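"A wall is a difficult teacher"

At Huler, a small robotics workshop, the same arm has been working at the same wall since December. The task belongs to a project called Brullico, which collects demonstrations for a learning system. A person guides the arm, the computer records, and later a model is trained on the recordings. I asked to visit on a Tuesday, when the lead operator had time to talk between sessions. 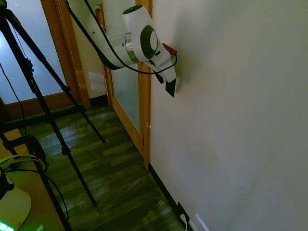 Text and interview: O. Tkachenko, contributing writer

The operator prefers that her name stays out of the article. She says that the work is done by a group and she does not like to be its face. She speaks quietly and often stops to look for the exact word.

My first question was why a wall. Most collections that I had read about take place on a table, with cups and blocks.

"On a table you have gravity as a friend," she says. "You let go of the block and it stays. At the wall the arm has to come from the side, and a small mistake in the angle becomes a push. The model must see many good approaches before it understands how near is near enough."

By the time of my visit the group had kept 1741 demonstrations. Each of them is watched again before it enters the training set, and this part of the job takes more patience than the guiding itself. I wanted to know what makes a demonstration bad.

"Hesitation," she answers at once. "If I stop in the middle because I am thinking, the model learns to stop in the middle. It does not know that I was thinking about my lunch." She laughs, then becomes serious again. "A failed attempt we keep in another folder, with a note. But a hesitation we delete."

There are 2 operators on the project, and they change places after every 10 recordings. She explained that each person has a handwriting. Her colleague comes to the wall in one long curve, while she moves sideways first and goes forward at the end.

"In the beginning we tried to move the same way, and we became very stiff," she says. "Now we let the styles be different, but we write down whose turn it was. If the model starts to mix them in a strange way, we can check."
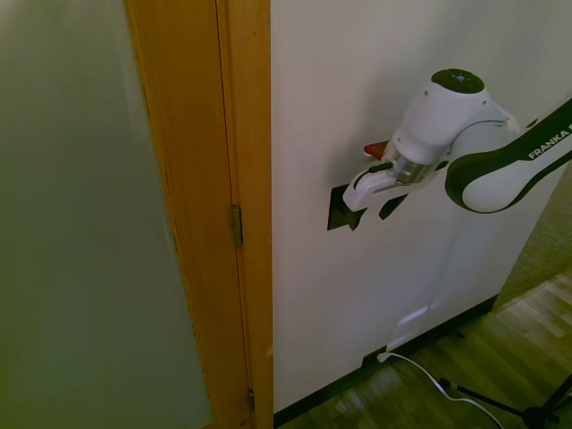 "The starting position is also important," she continues. "For the first weeks I always began from the same place, because it was comfortable. The model was very good from that place and quite lost from any other. So now we have a list, and before each recording we take the next start from the list – also the ones that I don't like."

The software for reviewing comes from Griva, another small team, and she has some complaints about it. The playback is fast, but the notes field is too short for a full sentence. She has invented abbreviations, and she admits that she has already forgotten the meaning of 3 of them.

I asked if the daylight from outside the room disturbs the recordings. She said that the group discussed it for a long time. One opinion was to cover the glass doors completely and work under lamps.

"I was against it," she says. "If the model only knows one light, it will be surprised by every afternoon. We record in the morning and we record late, and I write the hour in the notes. The late ones are harder for me too, my eyes are tired."

Before I left, I wanted to hear how she decides that there are enough examples. She thought about it for some time – long enough that I began to put away my notebook.

"I don't know a number," she says finally. "We train, we test, we look where it goes wrong, and then we collect more of exactly this. Last week it was the approach from above. Next week I think it will be the wrist, how it turns in the final part."

Then she asked me to move my chair a little, and she went back to her list to find the next starting position.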